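Caring for Fleece and Knit Things Between Seasons

by Mwanahawa Mutiso

When we moved to Ovumdale I had only one drawer for all winter small things: hats, neck warmers, gloves, the thin fleece I wear under my coat. Every April I pushed them inside and closed the drawer with my knee. In autumn they came out flat, full of lint and with a smell of old cupboard. Now I do it in another way, and it takes one evening.

First, empty the drawer fully. Put everything on the bed and shake each piece near an open window. Dark gray and black things show lint the most, so I keep them in a separate pile and do them last, when my eyes are already used to looking.

Wash fleece inside out, in cool water, with half of the soap you normally use. No fabric softener. It leaves a layer on the fibers and the cloth becomes less warm. Knit wool I wash by hand in the sink and I press the water out with a towel. Please do not twist it. A twisted hat will keep the shape of the twisting, especially near the seam.
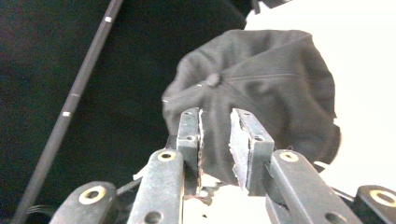 Soft things should dry with their shape already in them. For a hat I use a bowl turned upside down, with a small towel over it. For a fleece I pull the seams straight with my fingers, lay it flat and turn it once after some hours. If the seam is still wavy when it is dry, a little steam from the kettle helps, but keep the cloth a hand away from it and be careful with your fingers.

For the small balls that grow on the surface, I had bought an electric shaver from the market in Jillthorpe and it made a hole in my best scarf. Since then I use a dry kitchen sponge, the rough side, and I go very lightly in one direction. It is slower.

Storing is the last step. I roll, I do not fold, and I stand the rolls up in the drawer like bottles, so I can see all of them from the top. Gloves go in pairs, one inside the other. A piece of plain soap in its paper goes in the corner.

One more thing, check the pockets. Last year I found a bus ticket, washed, in every pocket of the same jacket, and the paper crumbs were in the fleece until spring.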